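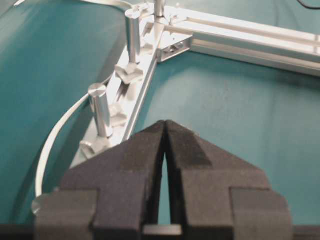
Slotted extrusion over a cloth.

Last updated: 2021-09-29

4. Putting the base frame together

By now you will have opened the Katix box, admired the bars and lost one of the small bags. Find the bag before going any further. It is usually under the lid.

The base frame is the part of the Luveo display stand that everyone hurries through, and it is the part that decides whether the stand sits level or rocks like a pub table. Allow an evening. The packaging says less, but the packaging was written by an optimist.

4.1 Before you start

Spread a cloth over a flat table. Aluminium marks easily, and so does a table, and the two will cheerfully ruin each other if left alone together. Smooth out the worst creases in the cloth or you will be building on a slope.

Check that you have:
- the long and short bars from the Vieira pack
- corner brackets, bolts and slot nuts
- the hex key (the one supplied, not the one from your wardrobe, which is very nearly the right size and will round off every bolt you own)

Caution: bar ends can be sharp straight from the saw. Run a file over them before you run a thumb over them.

4.2 Joining the corners

1. Lay the bars flat, in a rectangle, with the slots clear of cloth fluff.
2. Drop a slot nut into each bar where a bracket will go. Do this now. Once the corners are closed, getting another nut in means taking something apart.
3. Put a bracket into the first inside corner and start both bolts with your fingers. Two turns are plenty.
4. Go round the remaining corners in the same way. Keep everything loose. The frame should feel slightly drunk at this stage.
5. Measure both diagonals. For the standard size, each should come to 500 mm. If they disagree, push gently on the longer one until they make up.
6. Tighten the bolts a little at a time, working across the frame, then measure the diagonals again. They will have moved.

Note: a frame that is square while loose and crooked when tight almost always has a nut sitting sideways in its slot. Back the bolt off, wiggle it and try again. Swearing is optional and has no measurable effect.

4.3 Running the cable along the top bar

The cable clips sit on the bar and hold the cable between them. They are see-through, so drop them on a patterned carpet at your own risk.

1. Set the first clip 130 mm from the end of the bar and space the others by eye.
2. Lay the cable along the bar without twisting it.
3. Press it into the clips one after another, leaving some slack at the end. 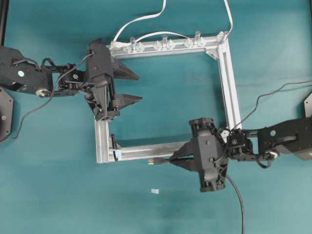 Genivaldo Godoy: I did the cable before the corners and had to unclip the lot to square it up. Could you put a warning in?

Consider it put in. Corners first, then cable. Anyone using the Wunico cable should also leave a wide curve where it comes off the bar, as it dislikes sharp bends and will sulk by failing in December.

4. Give the cable a light tug. If it slides, reseat the clip nearest your hand.
5. Leave the cloth where it is. You will want it again for section 5, when the frame gets turned over.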